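Can the robots do my dishes yet

Short version, no. Longer version below, typed fast before the pasta boils over.

I've been on a kick about this since June, when a friend forwarded me one of those clips where a machine folds a shirt and everybody in the comments says that's it, laundry is over. I watched it 2 more times and noticed the clock on the wall behind it. Jumping. The whole thing was sped up. One shirt took longer than I spend on a basket.

Still. One shirt! Five years ago it would have been a robot falling down next to a shirt.

So I went and looked at what's out there for people with normal houses. Vacuums, fine. Ours is a Potside, secondhand, it cleans nearly 80 percent of the downstairs and then parks itself under the radiator and waits to be rescued. I love it anyway. Mowers, fine, if you have a lawn (we have a slope and some moss). Windows, sort of. After that you fall off a cliff. Everything else in the house is hands work and hands are hard.

Shop floor is different and I should say so, I spent a long time at Jamdale on the packing line before I went part time. We had 2 arms on the end that stacked cartons. Same carton, same height, same spot on the belt, all day. They were great at it. Then one week the supplier changed the tape, shinier tape, and the suckers wouldn't hold and we were back to stacking by hand till somebody came out. That was a box. A flat, dry, square box.

Now think about a sink.

I keep coming back to the sink because it's the chore I hate most and the one I'd pay for. And it's about the worst thing you could hand a machine. Steel on steel, shiny everywhere, half the stuff stacked inside the other stuff. Water. Soap. A glass you can't see untill you knock it. Chopsticks! Try picking up one chopstick off a tray with a pair of pliers and your eyes half shut, that's roughly the job. Then you have to know what's dirty, what's soaking on purpose, and what is food somebody is keeping for the compost.

People always say well you have a dishwasher. Yes and who loads it. Who scrapes. Who does the pan that doesn't fit. The dishwasher does the easy middle and leaves me both ends.

There was a piece on this in Nilter, the little home tech magazine, my sister-in-law passes me her copies when she's done with them. They had arms up against a real kitchen sink, the kind with too much going on in it. Bottle brush, sponges, strainer hanging by the window. Looked a lot like mine apart from the marble. I liked that they padded the front edge with bubble wrap, I'd do the same with my nephew.

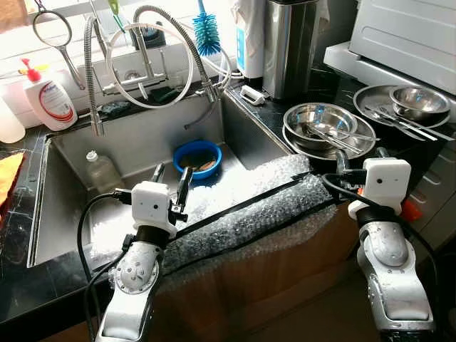
Nilter, Issue 80, p. 100

Anyway what gets me is the bowls. Look at those, off to the right, with the chopsticks laying across the rim. You or me, we grab the whole lot in one go and don't think. A two-fingered gripper has to decide where to pinch, and if it pinches the bowl the sticks go rolling. And that blue bowl in the sink with the brown stuff in it – scraps? something soaking? I can't tell either, so good luck to the robot.

My guess, worth nothing: wiping counters first. Then carrying things from A to B, laundry basket, groceries. Dishes way later. There's a company called Lukáč that has a waitlist for a kitchen arm and wants 500 dollars just to hold a place in line, no date on it. I had the card out. Put it back. For 500 I can buy a lot of rubber gloves, and I need new ones, mine leak at the thumb.

If you've got one of these at work or at home and it does more than boxes, write me. I want to hear what it drops.

Ok pasta. Colander is in the sink under everything, of course. Back later with the moss update for those who asked.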